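4 双臂平台上平行夹爪与控制器的对比试验
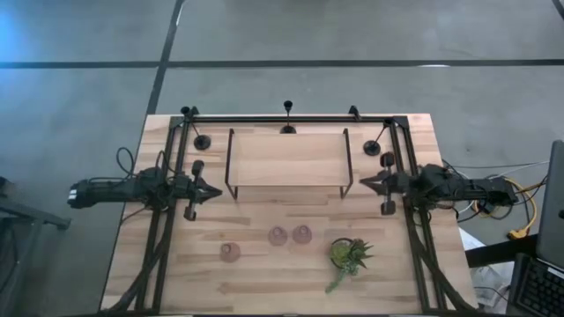

第 112 页

图 4-1 双臂对置试验台，木质台面，台上放有杯子、黑色线架和一盆多肉植物。

4.1 平台构成

试验台以木质台面为工作区，四周加装黑色铝型材框架，左右两侧各布置一台多关节机械臂，相向伸入工作区（图 4-1）。两臂末端均为双指平行夹爪。线缆成束沿两侧立柱敷设。远端横梁处设有三个黑色支架。两臂基座的安装位置在全部试验期间保持不变，更换夹爪或控制器后只重新标定工具中心点，不重新标定基座之间的相对位姿。

参与对比的夹爪共两种。A 型为 Grustau 夹爪，指面平直，驱动电机直接带动丝杠；B 型为 Sombatkul 夹爪，指尖收窄，经连杆传动，标称行程与 A 型相同。控制器亦为两种：Wondivico 控制器采用位置环加电流限幅，Enoto 控制器在位置环外叠加导纳环，外环参考力由关节电流估计，不使用腕部力传感器。四种组合记为 A-W、A-E、B-W、B-E。

4.2 任务设置

任务分为三类。任务一为杯体抓取与移位：夹爪自上方接近半透明杯，夹持杯壁后移至指定位置释放。杯壁较薄，夹持力过大时杯口变形，过小时杯体在提升段滑落。相邻放置的两只杯间隙很小，手指插入时容易碰到邻杯，该布局单独统计。任务二为线架搬移，由两臂同时夹持线架两端，提升后平移，再放回原位，主要考察两臂的同步误差。任务三为盆栽移位，夹爪夹持盆体，要求运动过程中不接触叶片。

各任务的初始位置在标称点附近随机扰动，扰动量由程序生成，四种组合使用同一组随机种子。操作者经主从遥操作完成示教，自动执行阶段回放经平滑处理的轨迹，末端按视觉结果做一次平面修正，执行过程中不再闭环更新。

4.3 数据采集与判定

试验自 8 月开始，末次数据于2024年10月11日归档。全部有效试次为 2,034 次，其中任务一占 1,000 次，四种组合平均分配；其余试次分配给任务二和任务三。因通信超时、标定失效或人工急停而中止的试次不计入有效数据，另行登记。控制指令与关节状态同步记录，图像按各自时间戳存储，离线对齐时采用最近邻匹配。

成功判据如下。任务一：释放后杯体直立，杯口无可见永久变形，邻杯未倾倒。任务二：线架四脚均落于台面，提升段倾角不超过设定阈值。任务三：盆体直立，植株无折断。判定由两人独立完成，结果不一致时调取录像复核。

夹持力以薄膜传感器离线标定。标定时夹爪闭合于刚性垫块，逐级提高电流限幅，读取稳定值。由于薄膜传感器自身存在蠕变，每级读数前静置相同时间，正反行程各测一遍，取均值拟合。

4.4 结果

任务一中，B 型夹爪在相邻杯布局下的失败次数明显少于 A 型，差别几乎全部来自插入阶段：A 型指端较宽，手指下行时推动邻杯，使目标杯偏离夹持中心。在单杯布局下，两种夹爪的差别不显著。控制器的影响表现在闭合阶段。采用 Wondivico 控制器时，电流限幅需针对杯体单独整定，限幅偏高即出现杯口变形；采用 Enoto 控制器时，同一组参数可用于杯体与盆体，但闭合时间较长，单次循环相应延长。

任务二的结果与任务一不同。A-W 组合的同步误差最小，B-E 组合最大。分析关节记录可见，两臂各自运行导纳环时，经线架形成力耦合，一侧的退让被另一侧视为外力扰动，提升初段出现低频往复。将导纳环的控制周期缩短后，往复幅度下降，但未消除。把其中一臂切换为纯位置控制、另一臂保留导纳环，往复现象不再出现，同步误差接近 A-W 组合。此项补充试验未计入前述有效试次。

任务三中，四种组合的成功率接近。失败多发生在接近段，原因为叶片遮挡盆沿，视觉修正给出的中心偏向叶片密集一侧。该误差与夹爪及控制器均无直接关系，改用盆体下部轮廓拟合后有所改善。

4.5 讨论

上述结果表明，夹爪指形与控制器的影响大体可以分开讨论：前者决定可进入的间隙，后者决定闭合与协同阶段的力特性。B 型夹爪的连杆传动存在回差，累计运行 350 次循环后，空载重复定位误差较初始值增大，紧固连杆销后恢复。A 型夹爪未见同类现象，但丝杠端部需定期清理。若以薄壁件为主要对象，倾向选用 B-E；若以双臂共持刚性件为主，A-W 更为稳妥。

本节试验有两点限制。其一，夹持力由电流间接估计，低速闭合时受关节摩擦影响较大，不同温度下的偏差尚未标定。其二，杯体规格单一，结论能否推广到直径更大或带把手的容器，需另行试验。控制器参数及标定系数列于附录 B。

搜索 请输入关键词 全文 标题 作者 高级检索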